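Automation and the Workplace
Handout 4: Teaching a task by hand
Revised May 29, 2025

This unit considers what happens to a job when part of it is passed to a machine. The case used is Nasen, a garment rental firm with 60 staff, which began a folding trial with the supplier Raltine. Folding is difficult to automate, as cloth seldom lies the same way twice. Raltine's method relies on people carrying out the task many times while their movements are recorded. The target for the trial was 1,000 recorded folds. 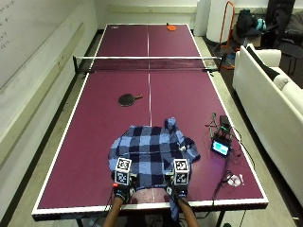

Handling checkered cloth at the table

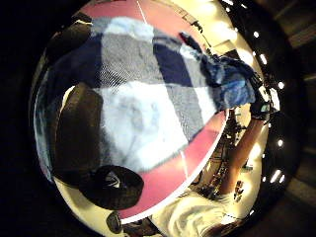
Staff who took part were released from the packing line for 90 minutes per shift. Three changes should be noted.

Skill. Experienced folders were asked to slow down and to keep to one agreed method, which several found tiring.

Pay. The recording work had no grade of its own, and was paid at the packing rate until May.

Say. Staff were told how the recordings would be used only after the first week. The works agreement now requires written notice.

Before the seminar, read section 2 of the course reader and prepare a short note on who should own a recorded skill.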